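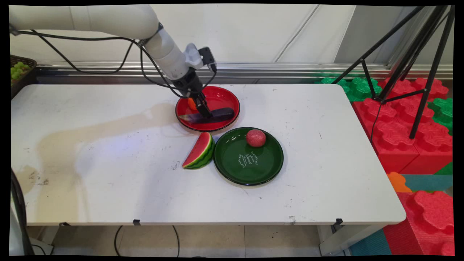 Figure 1. The arm at the work table, with the gripper at the aubergine on the red plate.

Safe Working Practice for a Shared Table-Top Robot Arm
Student project report, Doucette Laboratory
Prepared by Meenakshi Nambiar
16 March 2026

1. Purpose

The laboratory at Cledside is used by several student groups, and until this term each group kept its own habits for starting, stopping and handing over the arm. The aim of the project was to replace these habits with one written code of practice that a new student could read in a few minutes and follow without help.

The code applies to pick-and-place work with light objects such as the toy food in Figure 1. It does not cover sharp tools, liquids or any task in which a person and the arm hold the same object.

2. Method

The existing notes of the Lerero and Lakumeck project groups were collected and compared. Where they disagreed, the stricter rule was taken as the starting point and then tried in normal sessions. The session log held 501 entries at the time of review. Entries marked as a stop or a near miss were read in full, and the remainder were checked only for missing fields.

3. The rules

3.1 Before power is switched on, the operator shall walk round the table and check that cables have enough slack for the full reach of the arm. Cables on the floor shall be kept out of the walking route.

3.2 A clear space of 900 mm shall be kept between the table edge and any person while the arm is moving. Visitors shall be told this before they enter the room.

3.3 Objects shall be placed or reset by hand only when the arm is paused. The operator shall say 'paused' aloud and wait for a reply if a second person is present.

3.4 Speed shall be limited to 300 mm per second for any new task. The limit may be raised after 3 complete runs without a stop – and only with a supervisor's agreement.

3.5 Plates and objects shall be set out within the marked reach of the arm. An object that falls shall be left where it is until the arm has been paused.

3.6 Every stop shall be logged, including those the operator thinks trivial. The entry shall give the task, the position of the arm and the name of the operator.

4. Findings

Rule 3.3 caused the most discussion. Several students felt that speaking aloud was unnecessary when working alone, and the wording on replies was changed to meet this point. Rule 3.6 was accepted readily, although entries were often short and the position of the arm was sometimes left out. A printed form with fixed boxes is now kept beside the log.

The clear space in rule 3.2 is difficult to keep when two groups share the room. A booking sheet has been introduced, and the rule itself was left unchanged.

5. Further work

The code should be reviewed at the end of the academic year. Rules for replacing gripper fingers and for work with heavier objects remain to be written.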